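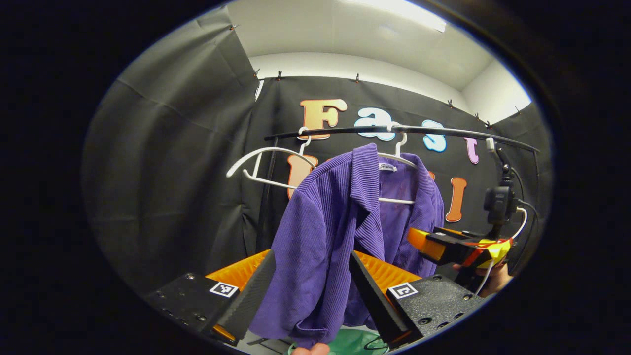 Figure 5.1 A corduroy jacket on a plastic hanger, with an empty hanger beside it on the rail.

Chapter 5
Pile Fabrics: Corduroy and Its Relations

Most of us met corduroy long before we knew it had a name. Perhaps it was a pair of pants that whistled when you walked down the school hallway, or the arm of a grandparent's chair that you rubbed one way and then the other until somebody asked you to stop. If you have a piece at home, go and get it before you read any further, because this chapter makes a good deal more sense with cloth in your hand.

Run a fingertip across the ribs of the cloth, and then along them. The ribs are called wales, and on a jacket they usually run up and down the body, as they do in Figure 5.1. Between them lie narrow channels where the ground weave sits low. In Chapter 4 we looked at fabrics made from two sets of yarns, warp and weft. Corduroy adds an extra set of weft yarns that float over the ground cloth in long loops. After weaving, those floats are cut down the middle and brushed up, and the cut ends stand together in soft rows – and there is your wale.

The size of the wale is given as a number, counted across one inch of cloth. A low number means fat ribs and a high number means fine ones, which confuses nearly everyone the first time, so don't worry if you have to stop and think. A 21-wale cloth is fine enough for shirts and children's dresses. The wide cloths, with 5 wales or so to the inch, are heavy and handsome and better suited to coats and cushions.

Pile also has a direction, and here we come to the part that has cost many a beginner a yard of good fabric. Stroke the cloth downward and it may feel smooth; stroke it upward and it pushes back a little. The color changes too. Purple corduroy can look deep and rich with the pile running up, and paler, almost dusty, with the pile running down. Cut one sleeve each way and the two will never look like a pair, however carefully you sew them. You will practice laying out pattern pieces for a napped fabric in Section 5.3, and I would ask you to take your time over it.

Caring for pile is mostly a matter of not crushing it. A jacket like the one in the figure should have room on the rail, and it should be pressed from the wrong side over a thick towel, with plenty of steam and very little weight. My first sewing teacher, Josefien Verhoeven, pressed hers over a second piece of corduroy, face to face, so that the ribs had somewhere to go. I still do it her way.

Before you begin

Find 2 garments with a pile surface, at home or in a thrift store. Write down which way the pile runs on the front, the sleeves, and the collar, and whether they agree. Keep your notes – you will need them again when we reach velvet and velveteen.

Words to know: wale, pile, nap, float, ground weave

5.1 How the Ribs Are Made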